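Dokberg household manipulation set

The Dokberg household manipulation set is a collection of recorded demonstrations for training robot control policies by imitation. It covers short domestic tasks, chiefly the handling of cloth, and was gathered in private homes with hand-held grippers in place of robots. The collection was planned by Attila Virág and Deirdre Ó Gríofa and takes its name from the workshop where the first grippers were assembled.

Background

Earlier work by the same group relied on teleoperation, in which a person steers a robot arm from a distance while the arm's motions are logged. The method gives exact joint readings but ties collection to the room where the arm is installed. An initial series, known as Vanton, was recorded this way and contains 100 demonstrations, all made at a single table. Policies trained on it performed poorly when the table covering or the lighting was changed.

Collection

For the Dokberg set, the operator holds a two-finger gripper and carries out the task directly. A camera mounted on the tool records the fingers and the space in front of them. The path of the tool is later estimated from the video together with motion sensor readings, and the opening of the fingers is measured in each image. Operators are told to keep the fingertips in view and to use one hand per gripper.
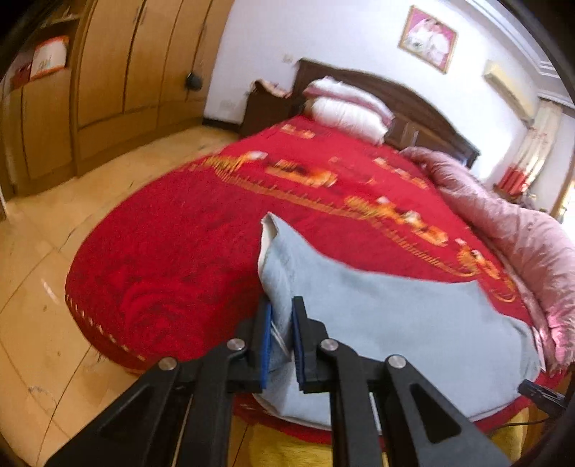
Garment tasks are divided into grasping, spreading, folding and placing. A demonstration begins with the gripper open and ends when the cloth has been released. Failed grasps followed by a second attempt are kept, as they supply examples of recovery. Recordings in which the tool path cannot be estimated are discarded. Plain, glossy surfaces are the most frequent cause of such losses, while patterned bedding and furniture generally give the tracking software enough fixed points.

Contents

The first release holds 1367 demonstrations and the second 2286, the latter figure including all of the former. Each entry consists of a video, a tool path, a finger opening value for every image and a one-line task label. Homes are numbered, and 5 are withheld from training for use in evaluation.

Limitations

The set contains no force measurements, so the tension applied to a fabric must be inferred from its shape. Human operators also move faster than most arms can follow, and the paths are usually slowed before use. A labeling scheme named Bouvier, which marks the instant of contact, was applied to the second release only.

See also

Trumamcombe benchmark
Imitation learning
Deformable object manipulation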